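Progress report on the Brisuta book project
Prepared by Solomiia Zhuravel for the Ornis Fund
18/12/2024

Dear colleagues,

I am sending the second report on our essay collection about belief and doubt in small towns. The first draft of all chapters is finished, and the text is now 23 pages longer than we planned. I will explain the reasons for this and what we want to do with it.

The long chapter is the one on funerals without a priest. In November I received many letters from readers in Vollport after the local paper printed our request. Most of them wrote about their parents, and several gave permission to quote them by name. I could not make these letters shorter without losing their tone, so I kept them almost whole. The editor at Gallardo has read the chapter and agrees with this, but she asks for a shorter introduction.
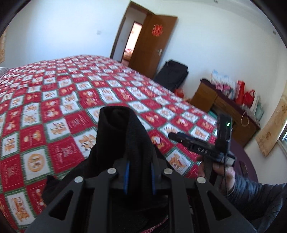
The introduction is the weakest part at this moment. It repeats arguments which are known from other books on religion, and it speaks too loudly for a collection where most of the authors are quiet people. I am rewriting it now and will send the new version to Gallardo before the end of January.

Translation goes slower than expected. Two essays were written in Ukrainian, and one of them uses old church words that have no simple match in English. The translator and I decided to keep a few of these words and to add short notes at the end of the book - not on every page.

About the budget: the print run stays at 700 copies, and 100 of them will go to public libraries free of charge, as written in our agreement. The extra pages make the paper cost higher. We would like to cover this from the money for the launch event, which can be held in the library hall without rent. Please tell me if the Fund accepts this change, as I need to confirm the page count with the printer.

Still open are the cover, the index and the permission for one poem.

With respect,
Solomiia Zhuravel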